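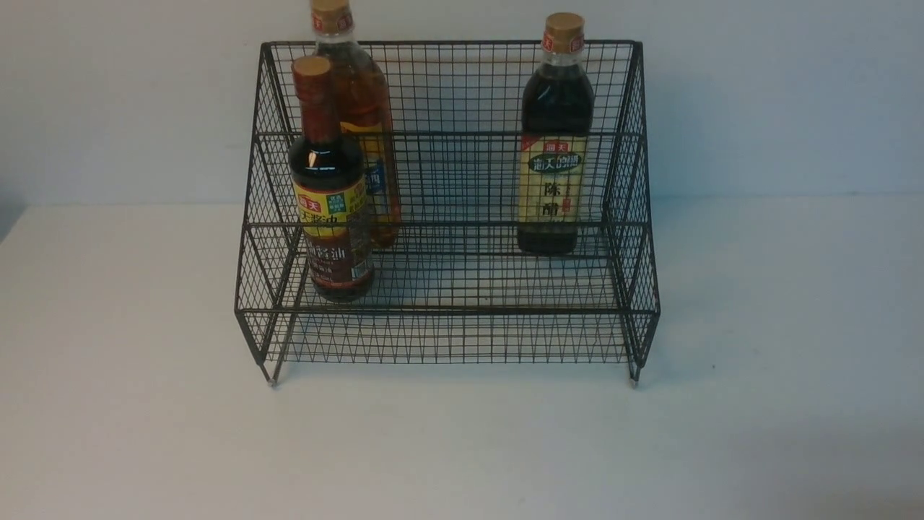 Thread: what a wire rack taught our perception stack (1/11)

I work on the software side of Floter, our shelf-handling project at Peromness. Mostly depth, segmentation and the part that says to the planner "you may put it down here". For two weeks my whole world is a black mesh rack and three condiment bottles. Some notes, maybe useful for someone.

2/11
The problem in one line: thin wire is nearly invisible for our depth sensor. The points land on the wall, or on the bottle behind the wire, or in the air between them. The shelf floor comes back as a cloud with holes. Our old plane fitting looked at this and answered: there is no shelf.

3/11
First try was the lazy one. I filled the holes with a bigger smoothing window. Then the two tiers melted into one ramp, and the planner wanted to place a bottle on the slope. Please do not do this.

4/11
What works better: forget the surface, find the rails. The thick wires at the borders of each tier are easy in the color picture, dark lines on a pale wall. We detect the lines, fit the rack model to them, and the shelf heights come from the model. Depth is used only for checking.

5/11
The bottles have their own troubles. Soy sauce and vinegar are both very dark, so the label is the best part to track. The amber one stands behind the soy sauce, and the segmenter loved to join them into one fat bottle with two necks.

6/11
Babita Mishra solved this one, not me. She added a rule in the merge step: two regions which stand on different tiers can not be the same object. The soy sauce is on the lower front shelf, the amber bottle belongs to the rear one. It is so simple that I was a little ashamed.

7/11
The vinegar label is seen through the grid. Our text reader cut the characters into small squares and gave nonsense. Now we paint over the wire pixels before reading. 陈醋 comes out correctly in most runs – not in all.

8/11
Free space is the part I like the most. The right part of the front shelf is open, also the gap between the two rear bottles. The planner should prefer the front one, because to reach the rear gap the gripper must pass over the lower tier. We have now a cost for this in Pestis, our planner.

9/11
Numbers for those who ask: the test set has 1798 views of racks like this. In 392 of them the old version found no shelf at all. With the rail model it is 3. All three have strong light from one side, where the shadows of the wires look like more wires.

10/11
Still open: the side panels. They flare to the outside at the bottom, and our collision model has them as vertical walls. So near the table the model is too narrow. I want proper slanted panels before October.

11/11
If you have worked with mesh shelves or cages, please tell me how you treat the shadows. I tried a threshold on brightness and it also eats the real wires. Cleaned code for the line fitting will come when Babita has reviewed it.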